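Keeping a Kitchen Table in Good Shape

By the Mastcombe Home Desk
February
57 shares | 3 comments

A table that gets used three times a day picks up rings, crumbs and sticky patches faster than any other piece of furniture in the house. Most of it can be handled with a few short habits.

Wipe with the grain, using a cotton cloth wrung out until it no longer drips. Follow with a dry cloth. Water left sitting along a seam will lift the finish sooner or later. Skip the all-purpose spray on wood. One drop of dish soap in a bowl of warm water does the same job.

White rings are moisture trapped in the finish. Lay a clean dish towel over the spot and pass a warm iron across it for a few seconds at a time, no steam. Check between passes. Dark rings have gone down into the wood and usually need sanding.

Turntables and trays collect grit underneath. Lift yours once a week (Tuesday is our day, after the trash goes out) and wipe both the base and the table under it. If you keep a mat under the glass, shake it outside and let the table dry fully before you put it back. A turntable that drags probably has crumbs in the bearing. Turn it over and clear them with an old toothbrush. 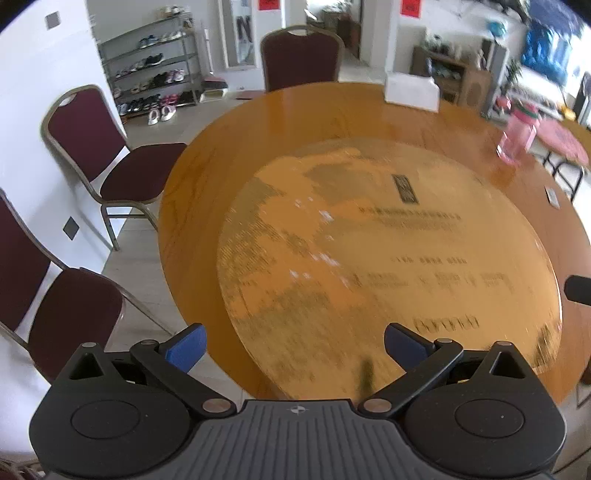
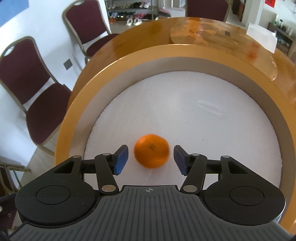 Round wooden table with a glass lazy Susan, first photo; a small orange, second.

Fruit is fine on the table for a few days, but check the undersides. One soft piece of citrus can leave a sticky mark, and the acid will dull some finishes if it sits overnight. Anything you won't eat this week goes in the refrigerator.

Felt pads under bowls and vases wear out. Replace them when they go flat or start to slide. Peel off the old glue with your thumb and a little cooking oil, then wash the spot with soapy water.

Wax twice a year at most. More than that builds up and turns cloudy.

97 people found this useful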